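Home » Reviews » Kits » Forum » Contact
Filed under: Robot Arms, Hands-On

I've had the Bradelik two-arm kit for 36 days now, so this is a proper review and not a first look. Putting it together ate a whole weekend (my buddy Tudur Parry came over and did most of the wiring – thanks, Tudur!). The manual is fine up to page 9, then it gets vague about which cable goes to which wrist. 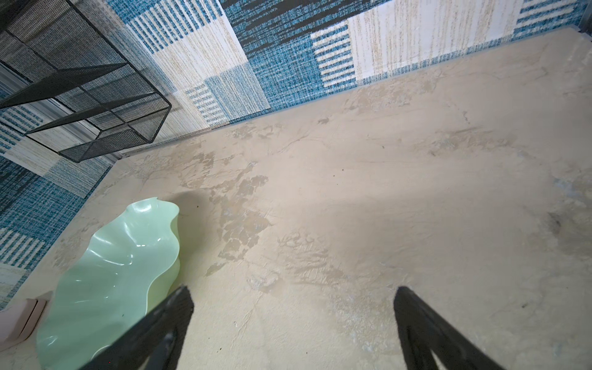
Setup aside, I really like the wrist cameras. You see what the fingers are reaching for, even down close to the table, and that's saved me a lot of guessing. The fingers themselves are slim and pointy, great for small stuff, but they pick up dust like crazy and I wipe them down constantly.

Fruit is my favorite thing to practice on. I love that both arms ride on one rail, though I'd pay extra for tidier cable loops!

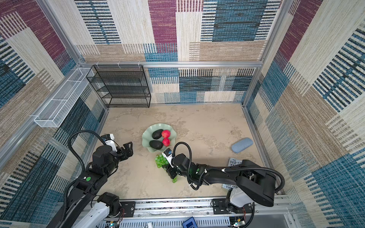 Right arm on the grapes, left arm open beside the fruit bowl.

Support was quick. Thảo Cù answered both my emails the same day and sent a corrected wiring sheet. At $3,440 it's a lot of money for a hobby, but I'd buy it again.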